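Handheld grippers vs. leader arms for packing tasks
Forum: Teaching and Demonstration > Data Collection

murakami_bench
We have 349 demos of a sorting task recorded with leader arms on a Pivik two-arm station. Success on the robot is fine for single picks and poor for anything where a second item sits against the first. The operators say they can't feel when the fingers catch on a divider, so they slow down, and the policy learns the slow part very well. Has anyone moved a task like this to handheld grippers and kept the same robot?

tolstack
Yes. Same gripper geometry on the hand unit and on the robot, or don't bother. We tried with finger pads 3 mm thicker on the robot side and lost most of the tight placements.

Zübeyde Kozan
Agree with tolstack on the pads. I would add the mount angle. If the hand unit sits at a different pitch from the robot wrist, the operator will approach compartments in ways the arm can't reach. Replay a few demos through your inverse kinematics before you record the rest. We throw out any session where more than one demo hits a joint limit.

wristroll
What were you getting per hour on the leader arms?

murakami_bench
13 good ones on a decent day. Resets included.

wristroll
Then the speed argument is real. We got more than double with handhelds on a similar job. The catch is that you stop knowing where the arm would be. People lean over the table, cross their wrists, reach around the back of a box. All of it looks fine in the recording and none of it runs.

tolstack
That's a training problem. Tell them to keep the elbows out and stay in front of the table.

wristroll
It was a training problem for us for two months. With leader arms the hardware refuses the bad motion while the operator is still holding it. I would take fewer demos that all replay.

Zübeyde Kozan
You can get most of that back with a live reachability check. Leltis has a plug-in that beeps when the tracked pose leaves the workspace. It is annoying and it works. Ours runs at a low rate and still catches nearly everything.

leftbuffer
Question on tracking. We use Davden hand units and the pose jumps whenever one hand passes in front of the other. Is that filtered afterward or do you re-record?

Zübeyde Kozan
Re-record. Smoothing a jump near contact gives you a path that goes through the wall of the box.

murakami_bench
Thanks, all. Going with handhelds for the compartment work and keeping the leader arms for long reaches. The task sheet for the new set is below, and corrections are welcome.

Task: tea box, two hands
1. Start pose: both grippers over the near half of the table, box lid open.
2. One gripper steadies the box. The other picks.
3. One packet per demo, moved from its compartment to the tabletop.
4. Approach from above. Fingers parallel to the nearest divider.
5. Open fully before retreat. Wait one beat, then return to start pose.
6. Swap the picking hand halfway through the session.
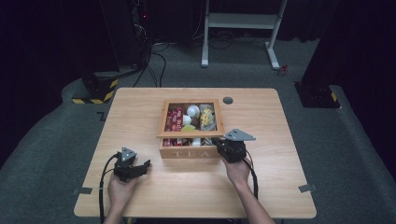

Post last edited by murakami_bench in July, 4:10 pm. Reason: added step 6.

Grippers are out over the near half, the right one next to the front right corner of the box. The red packets at the upper left stand in a row, so for those the fingers have to go down between neighbors. I expect that compartment to need the most demos. The front row is shallower and I would start new operators there.

tolstack
Step 3 is too loose. Say which packet. If the operator chooses freely and the instruction text only says "packet," you have mixed several tasks under one label.

murakami_bench
Fair. I'll put color and compartment in the label.

wristroll
Also vary the box position between demos. A few centimeters and a small rotation. Otherwise you'll train a very good policy for one spot on one table.

leftbuffer
How many are you planning?

murakami_bench
Some 1,000, split evenly by picking hand. I'll stop at a third of that and run an evaluation first.

Comments (3)

gantry_n: Step 5 saved us a lot of trimming. Without the pause our release labels were all over the place.

pk_fixture: Disagree with wristroll about leader arms. Ours let operators do plenty of things the follower couldn't track, mostly fast wrist turns.

Zübeyde Kozan: Check cable slack before each session. A taut cable pulls on the wrist and the operator corrects for it without noticing.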